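Tu as sûrement déjà joué à un jeu de dés ou à un jeu de cartes où, à un moment, tu t'es écrié : « Ce n'est pas juste, c'est toujours lui qui gagne ! » Eh bien, installe-toi confortablement, parce que nous allons parler du hasard, et de la raison pour laquelle certains jeux sont fabriqués exprès pour que celui qui les organise gagne un petit peu plus souvent que toi.

## Une fête au village de Fornton

Imagine la kermesse de Fornton, au mois de juillet. Il fait chaud, ça sent la gaufre, et près de la fontaine il y a un stand avec une grande roue en bois peint. Elle s'appelle la roue Jemus et elle est partagée en 40 cases de la même taille. Tu donnes un jeton, tu choisis une case, la dame du stand lance la roue — tac, tac, tac, tac — et si elle s'arrête sur ta case, tu reçois des jetons.

Combien de jetons faudrait-il te donner pour que le jeu soit tout à fait juste ? Réfléchis une minute avant de lire la suite (tu peux prendre un papier et un crayon, c'est permis).

Il y a 40 cases et tu en as choisi une seule. Si tu jouais très, très longtemps, tu tomberais sur la bonne case en moyenne une fois sur 40. Tu aurais donc dépensé 40 jetons pour gagner une fois. Pour que personne ne soit avantagé, il faudrait que ton gain soit de 40 jetons. Mais sur la pancarte de la roue Jemus, il est écrit que le gagnant en reçoit 36. Les quatre jetons qui manquent restent dans la boîte du stand, et c'est ce que les grandes personnes appellent « l'avantage de la maison ».

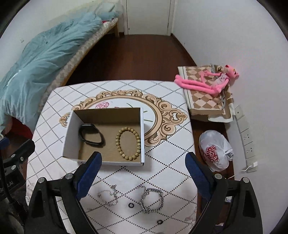
Quatre jetons sur 40, cela paraît minuscule, et c'est vrai que sur une seule partie tu ne t'en apercevras pas du tout. Tu peux même avoir une chance formidable et gagner deux fois de suite ! Le hasard fait cela de temps en temps, il est un peu farceur. Seulement, la dame du stand ne joue pas une partie, elle en joue toute la journée avec tous les enfants du village. Et plus on lance la roue, plus les résultats ont tendance à se rapprocher de ce que disait notre petit calcul.

## La roue n'a pas de mémoire

Voici maintenant une chose que beaucoup d'adultes oublient, alors tu pourras la leur expliquer au dîner. Supposons que la case 11 ne soit pas sortie depuis le matin. Ton cousin te tire par la manche et te dit : « Vas-y, elle va forcément sortir ! » A-t-il raison ?

Pas du tout. La roue est un objet, elle n'a ni tête ni carnet pour noter ce qu'elle a fait avant. À chaque lancer, la case 11 a une chance sur 40, comme toutes les autres, même si on a déjà lancé la roue 174 fois sans la voir. C'est pareil avec une pièce de monnaie : si tu obtiens trois fois pile, la pièce ne se dit pas qu'il est temps de faire face.

## À toi d'essayer

Mateja Vlachou, qui anime l'atelier de mathématiques de l'école de Postia, propose à ses élèves une expérience que tu peux faire chez toi avec un dé ordinaire et des haricots secs. L'un de vous tient la banque, l'autre joue.

1. Le joueur reçoit 30 haricots et la banque aussi.
2. À chaque tour, le joueur paie un haricot et annonce un nombre de 1 à 6.
3. S'il a deviné, la banque lui donne cinq haricots. Sinon, il ne reçoit rien.
4. On continue jusqu'à ce que l'un des deux n'ait plus rien, ou jusqu'au goûter.

Recommencez plusieurs fois en échangeant les rôles et notez à chaque partie qui a fini avec le plus de haricots. Le joueur gagnera certaines parties, mais si vous avez assez de patience, la banque devrait finir par prendre de l'avance. Pour un jeu juste, il aurait fallu donner six haricots. Essayez aussi avec six, pour voir !

## Et les vrais casinos ?

Les casinos fonctionnent comme la roue de Fornton, avec de l'argent véritable à la place des jetons. C'est pour cela qu'ils sont interdits aux enfants, et que même les adultes doivent faire attention : quand on perd, on a très envie de rejouer pour se rattraper, et on peut perdre encore davantage. Si un jeu sur la tablette te demande de payer pour ouvrir un coffre surprise, par exemple, parles-en d'abord à un parent.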